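Home bar shelf

A home bar shelf is a small open shelf or set of shelves used to store bottles, mixers, fruit and small tools for preparing drinks at home. It usually stands on or just above a table or counter, so that the tabletop serves as the work surface. It differs from a bar cabinet, which has doors, and from a bar cart, which has wheels.

Construction
Most home bar shelves consist of one or more uprights and two boards. The uprights are made of wood or painted metal. Boards are commonly pine, birch or beech, finished with oil or clear varnish to resist spills and citrus juice. The Brøndum, a flat-packed model sold by the furniture maker Skorwood, has 2 boards and was listed in its February catalog as item 289. A wider version is item 733.

Arrangement
Tall bottles are generally kept on the upper board, where there is no shelf above them to limit their height. The lower board holds shorter bottles, syrups, bitters and fresh fruit. Heavy bottles are placed close to the upright to keep the boards from sagging. Opened vermouth and fresh juices are stored in a refrigerator and brought out when needed.

Use
Drinks are prepared on the table in front of the shelf. Ice goes into the glass first, followed by spirits or syrup, and the mixer is added last so that it keeps its carbonation.
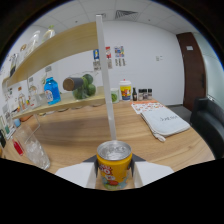 Garnishes and mixers are kept within reach of the glass. Whole limes or similar small green citrus keep for several days at room temperature and can share the lower shelf with bottles, while canned drinks are set out near the glass of ice; the yellow can with red lettering is held between two white gripper fingers. Cut fruit is kept covered and chilled.

Care
Boards are wiped with a damp cloth after use and dried at once. Sticky rings left by syrup bottles are removed with warm water and a little dish soap. Oiled wood needs a fresh coat when it begins to look dull.

See also
Bar cart
Flidov rack
Grurmont sideboard

This page was last edited on March 20, 2021.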